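Sokenside Home Economics Network
Visit reports › Open day at the Sestura demonstration flat, Pustorlow

Members of the Network attended the May open day at the Sestura demonstration flat, where the subject was the storage of everyday utensils. The flat is open to visitors on 2 mornings a month, and 50 places were offered.

The session was held at the dining table, within sight of the kitchen. Chopsticks, a ladle and a spatula share one upright holder – an arrangement familiar in many households.
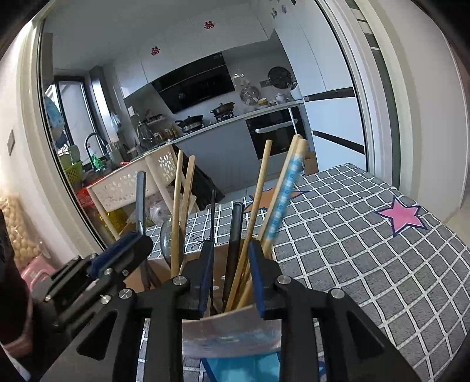 Sorting at the table

Visitors were invited to consider which utensils are needed daily and which may be kept in a drawer. The cloth has a grid pattern with large stars, and individual chopsticks were examined on it for wear. Plain and patterned chopsticks are kept together, and the hosts recommend matching them into pairs before they are put away. 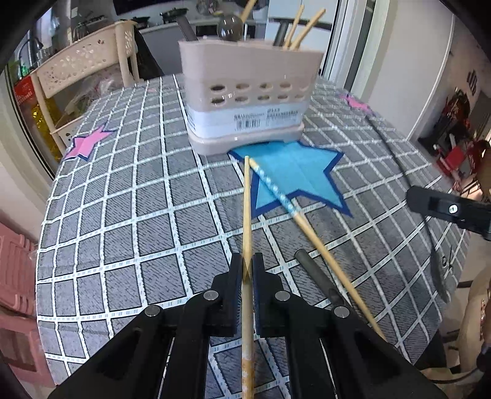
Should wooden chopsticks be stored with the tips up or down?
The hosts advise tips up, once the chopsticks have been dried with a cloth. The holder itself should be emptied and washed every week.

The printed guide to the flat, catalogue number 149, is available from the Sokenside office. Members wishing to attend a later session should apply in writing, stating any access requirements. The flat is on the second floor and there is no lift.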